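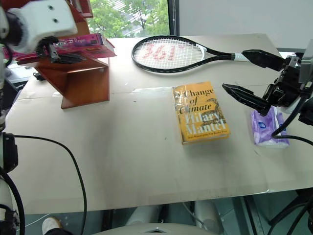

Pink box on the wooden stand.

I gave up buying new books in November. The rule was simple: reread what I own until spring, and borrow only if the library in Cendport had it on the shelf that day.

I own 164 books. I had read most of them once, many of them twenty years ago, and could remember the plots of very few. The first one I picked was a sea novel of 198 pages that I used to call my favorite. It took me two weeks. The middle is slow and the ending is rushed, but the storm chapter is as good as I remembered – better, maybe, now that I've been on a bad ferry.

After that I went faster. I read before breakfast, 40 minutes most days, with the phone left in the hall.

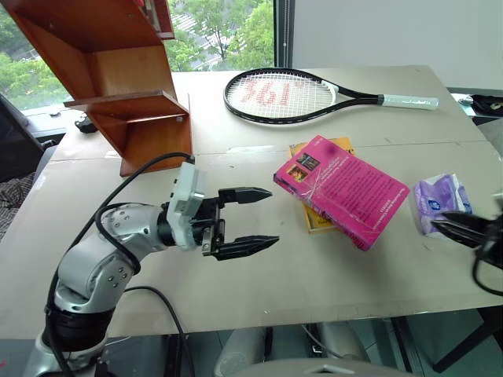 Edem Appiah wrote in the comments last time that rereading is a waste when there are so many books you'll never get to, and that he would sooner drop a bad new one than finish a good old one. I see his point. I still think I missed half of what was in these the first time. 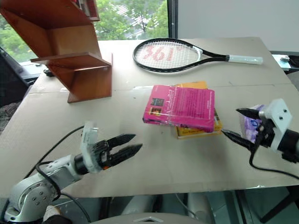 Comfort Sowah
Writer and editor of this blog

The library part has gone less well. The Cendport branch closes at 5 p.m. and the fiction shelves are thin past the letter M. I did find a short history of canals there, printed in 2000, and renewed it twice. I'm on the chapter about locks.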